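How to record your first jewellery-sorting session with the Breltumach hand-held grippers

29th July – by the Ikholm workshop desk
4 comments | 3 shares

I've been looking forward to writing this one! The Breltumach kit is a pair of hand-held grippers that record what you do as you work, so a robot arm can learn from it later, and small fiddly things are where it really shines. Jewellery is a brilliant test. Beads roll, strands tangle, and rings are very hard to pick up off fabric.

What you need: both grippers, fully charged, an open box with proper sides, and a handful of pieces in different shapes. A bed works well as a work surface – the give in the mattress is kind to your knuckles.
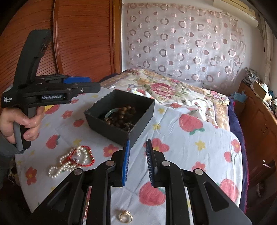 Pair the grippers in the Kedside app before you lay a finger on anything. Hold both levers for 2 seconds and wait for the double beep. If only one beeps, start again, or you'll end up with half a recording (I did this twice in February and was very cross).

Step 1. Warm up with the box

Bring one gripper over the box with the jaws wide open and practise stopping just short of it. Squeeze slowly, let go slowly. The jaws open further than you expect, and it takes a few goes before your hand believes it.
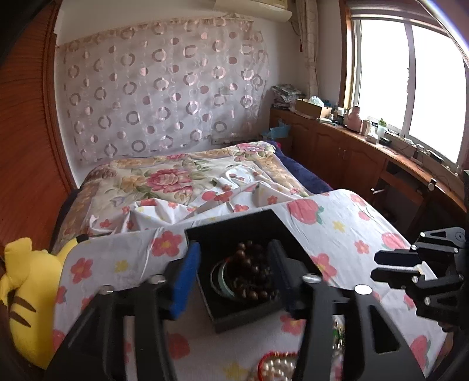
Step 2. Lift the beads

Start with a wooden bracelet. Big round beads give the pads plenty to hold, and you can grip almost anywhere on the loop. Lift straight up and pause before you move sideways. Pearls come next, and they are much harder! Take a strand near one end, and use the second gripper to hold back whatever is tangled with it.

If you drop something, carry on. Dropped pieces are useful, and Nazarenko, the free viewer that comes with the kit, lets you tag them afterwards.
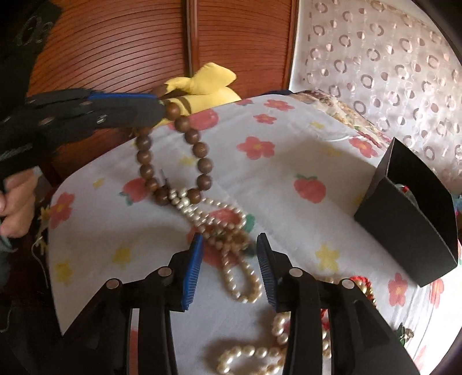

Written by the Ikholm workshop desk
Kit tester and tutorial writer

Step 3. Save and check

Press stop in the app, then play the session back at half speed. My longest one came to 1,732 separate grips, and the viewer scrolled through the lot without a stutter. Look for moments where your wrist blocks the view and redo those.

One grumble: the handle gets tiring, so keep sessions short to begin with.

Questions? Write to the Ikholm workshop desk | © Ikholm | Back to top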